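Contrôle sécurité de la cuisine commune, résidence Trillen
Visite du samedi 23 janvier 2021, fiche remplie par Gwawr Morris

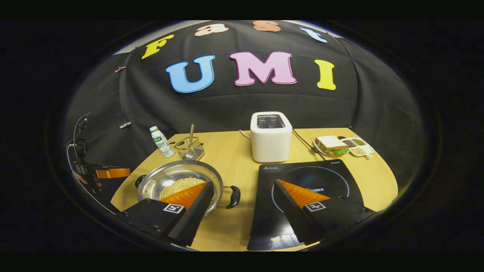
Cadi Ifans demande que la liste soit faite cette fois avant l'heure du déjeuner, et que les points restés ouverts à la dernière visite soient repris un par un, y compris ceux du cellier. Elle rappelle aussi que la hotte n'a pas été dégraissée depuis l'été.

Notation : C = conforme, NC = non conforme, SO = sans objet.

1. Électricité

1.1 Prises murales fixées, sans trace d'échauffement : C
1.2 Test du différentiel (bouton T) : C
Commentaire : déclenchement immédiat, réarmé sans difficulté.
1.3 Cordons des petits appareils sans gaine fendue ni fil apparent : C
1.4 Grille-pain, tiroir à miettes vidé : NC
Commentaire : vidé pendant la visite. À faire toutes les semaines, la consigne figure déjà sur le tableau de service.
1.5 Bouilloire et grille-pain éloignés de l'évier : C
1.6 Multiprises en cascade : NC
Commentaire : une multiprise branchée sur une autre derrière le congélateur. Retirée. Le congélateur doit avoir sa prise à lui. Demande de devis à envoyer à Rees.

2. Gaz et cuisson

2.1 Date du flexible lisible et non dépassée : C
2.2 Robinet d'arrêt accessible : NC
Commentaire : caisses de conserves empilées devant. Déplacées dans le cellier.
2.3 Flammes bleues, stables sur tous les feux : C
Commentaire : le feu avant gauche met du temps à prendre. Nettoyer l'injecteur.
2.4 Filtres de hotte propres : NC
Commentaire : très gras. Même remarque qu'à la visite précédente. Délai : 7 jours.
2.5 Torchons et papiers éloignés des feux : C

3. Incendie

3.1 Extincteur à sa place, plombé, aiguille dans le vert : C
3.2 Couverture anti-feu : C
3.3 Détecteur de chaleur testé : C
3.4 Issue côté cour dégagée sur toute la largeur : NC
Commentaire : un vélo et deux cartons. Le vélo est sorti, les cartons attendent leur propriétaire. Passé lundi, ils partent à la déchetterie de Stetodstead.
3.5 Plan d'évacuation affiché : C
Commentaire : l'ancien numéro du gardien y figure encore. À corriger à la main en attendant la réimpression.

4. Hygiène et froid

4.1 Réfrigérateur : relevé à 4 °C : C
4.2 Congélateur : NC
Commentaire : relevé à -15 °C pour -18 attendus. Givre épais en haut, joint à vérifier. Dégivrer et refaire un relevé le lendemain.
4.3 Denrées étiquetées et datées : NC
Commentaire : 5 boîtes sans date, jetées.
4.4 Planches à découper sans entailles profondes : C
4.5 Savon et essuie-mains au lavabo : C
4.6 Traces de nuisibles : aucune
Commentaire : les pièges du cellier sont à remplacer en avril.

5. Produits d'entretien

5.1 Rangés à part des aliments, placard fermé : C
5.2 Produits transvasés étiquetés : NC
Commentaire : un pulvérisateur sans aucune mention. Vidé et rincé. Le dégraissant Zanudine doit rester dans son bidon.
5.3 Fiches de données de sécurité dans le classeur : C
5.4 Gants disponibles : C
Commentaire : il ne reste que des petites tailles.

6. Sols et circulation

6.1 Carrelage sans élément cassé : NC
Commentaire : un carreau bouge devant l'évier. Signalé, pas de date de réparation pour l'instant.
6.2 Éclairage : C
6.3 Escabeau stable, patins présents : C
6.4 Trousse de secours complète : NC
Commentaire : manquent les compresses et le gel pour brûlures. Achat demandé à Cadi Ifans.

Suites à donner en priorité : filtres de hotte, prise du congélateur, trousse de secours. Les autres points sont revus à la prochaine visite. Copie de la fiche dans le classeur rouge, à côté du registre des extincteurs.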